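Home Datasets Simulation Hardware Docs Changelog Contact

# Leltis Wrist-Sim: Open-Gap Fault Set

Data card and README, revision of July 12, 2021

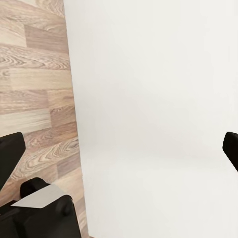 Leltis Wrist-Sim is a set of simulated manipulation episodes recorded from a wrist-mounted viewpoint. The Open-Gap Fault Set is the part of it that was withdrawn from the main release after a fault in the gripper state channel was found. It is published separately, with corrected labels, for work on failure detection. Do not merge it with the main release without reading the section on labels.

## Summary of the fault

In the affected episodes the recorded gripper state says "closed, holding" while the simulated fingers are fully open and nothing is between them. The rendered frames are correct. The joint positions are correct. Only the derived channel `grip_state` is wrong.

The fault matters because `grip_state` was used in two places: as a training label, and as an input to the success check at the end of each episode. An episode in which the arm never picked anything up could therefore be scored as a success, provided the arm moved to the release pose within the time limit. Policies trained on the original release learned to make the full transfer motion with open fingers over a bare work surface. The success check agreed with them.

## Scope

The set contains 470 episodes. All come from the scenes built on the Bemer floor-and-table layout, in which a plain white work surface stands over wood-grain flooring. No fault of this kind has been found in scenes using the other layouts, but the check described below has only been run in full on the Bemer scenes. Users of the other layouts should run it themselves.

Every episode includes:

- wrist camera frames, rendered
- joint positions and velocities for arm and gripper
- commanded gripper width
- measured gripper width
- the original `grip_state` channel, unchanged
- the corrected channel, `grip_state_v2`
- the original and corrected episode results

## How the fault was found

A trial policy trained on the main release was moved to a bench arm at the Carnthorpe site in February. It completed the transfer motion each time and closed on nothing. The first assumption was a calibration error between the simulated wrist and the real one, and the first days of work went into camera mounting angles and hand-eye transforms. These were within tolerance.

The second assumption was friction. Contact parameters in simulation are a common cause of grasps that hold in software and slip on a bench. This was also ruled out. The bench arm was not dropping parts. It was not attempting a grasp.

The cause was found by replaying training episodes with the measured gripper width plotted next to `grip_state`. In the faulty episodes the width stays at its maximum from the first step to the last, and the state channel changes to "holding" partway through. Looking at the frames alone would have been enough to catch it. The frames had been checked only for rendering defects, such as missing textures and clipped geometry, and they had none.

## Cause

The simulator decides that an object is held when both fingers report contact force above a threshold for 5 consecutive steps. Contact force was read from a list of contact pairs filtered by body name. In the Bemer layout the work surface was given a body name that began with the same prefix as the graspable parts. The filter matched on the prefix.

As a result, any contact between a finger and the work surface counted as contact with a part. When the arm came in too low, both fingertips pressed on the surface, both reported a force, and the state changed to "holding". The direction of the force was not tested. A vertical force on the fingertips was treated in the same way as a squeezing force on the inner pads.

A second error kept the first one hidden. Once `grip_state` was set, it was cleared only by a commanded opening. If the fingers had never been commanded to close, there was no later opening command to clear it, and the state remained set until the end of the episode.

Neither error causes a crash or a warning. The simulator log for a faulty episode looks the same as the log for a good one.

## Corrections

The following changes were made in the simulator and apply to all data recorded after this revision:

1. Contact pairs are filtered by body ID. Body names are no longer used for any check.
2. Contact force is projected onto the closing axis of the gripper before it is compared with the threshold.
3. A "holding" state requires a measured width below the fully open value.
4. The state is evaluated again at every step and is not latched.
5. The episode success check reads the position of the part and does not read `grip_state`.

Item 3 alone would have caught every episode in this set. It is kept as a separate test so that a future error in contact handling has something to fail against.

## Labels

`grip_state_v2` was computed by replaying the stored joint positions through the corrected simulator. It was not edited by hand. Replay is deterministic for the arm and gripper. It is not fully deterministic for free parts that have been struck by a finger, and small differences in part position may appear late in an episode. These do not affect the state channel in any episode we have compared.

The label values are:

| Value | Meaning |
|---|---|
| 0 | open, no contact |
| 1 | open, contact with work surface |
| 2 | closing |
| 3 | closed, empty |
| 4 | closed, holding |
| 9 | undetermined |

Value 1 is new. The original channel had no way to record it, and code written for the original channel will probably read any nonzero value as a grasp. Check this before use.

Value 9 is assigned when the two finger contacts disagree during a single step. It should be masked in training.

## Frame content

Many frames contain very little. In a typical open-gap view the black gripper fingers enter from the sides, with the white surface or the flooring behind them, and no part is in sight. This is expected and such frames should not be removed as blank. A filter based on image variance or edge count will discard a large share of the set, and it will discard the most useful share first.

The work surface has a flat, even material with no pattern. A model that has to judge height above the surface from the wrist view gets little help from it away from an edge. We consider this a contributing factor in the low approaches, although it has not been tested on its own. The flooring has visible board joints and grain and does not have the same problem.

Lighting is soft throughout. Do not rely on finger shadows as a cue for contact.

## Running the check

The script `check_open_gap.py` compares measured width with the state channel and lists every episode where the two conflict. It needs no graphics hardware.

```
python check_open_gap.py --root ./episodes --channel grip_state
python check_open_gap.py --root ./episodes --channel grip_state_v2
```

The first command should list all 470 episodes. The second should list none. If the second command lists anything, the download is damaged or the channels have been swapped.

The script reads episodes in batches of 50. Machines with enough memory can use `--batch 100`. Larger values have not been tested and give little benefit, as the script is limited by disk speed.

## Safety note for bench use

Do not run a policy trained on the original `grip_state` channel on a physical arm. The failed grasp is the smaller problem. The approach that produces the fault in simulation is one in which both fingertips are driven into the work surface, and the policy has been rewarded for it. On the Carnthorpe bench the arm's force limit stopped the motion before any damage was done. An arm with the limit disabled or set high may bend a finger, damage the wrist sensor or shift the table.

If a policy has already been trained on the original channel, retrain it. Fine-tuning on corrected data reduced the low approaches in our tests but did not remove them.

For first runs on hardware:

- Set the vertical force limit to the lowest value at which the arm will still move freely.
- Keep the work surface clear of anything rigid.
- Keep the stop button within reach of the person watching the arm – not the person at the keyboard.
- Log measured width and compare it with the reported state during the run.

## Known limits

The set covers one gripper model with two fingers. The results should not be assumed to hold for suction tools or for hands with more fingers.

All frames are rendered. Sensor noise, motion blur and lens distortion are not modeled.

The episodes were selected because they are faulty, and the share of failures here says nothing about the failure rate in the main release. For that purpose use the Swati comparison split, which was drawn at random and relabeled with the same corrected simulator. The two sets share no episodes.

## Version notes

The main release has been reissued without the affected episodes. Copies downloaded before this revision still contain them, under the same episode IDs used here. A list of IDs is in `withdrawn.txt`.

Reports of further conflicts between width and state should include the episode ID, the step number and the output of the check script. Reports without a step number take much longer to reproduce.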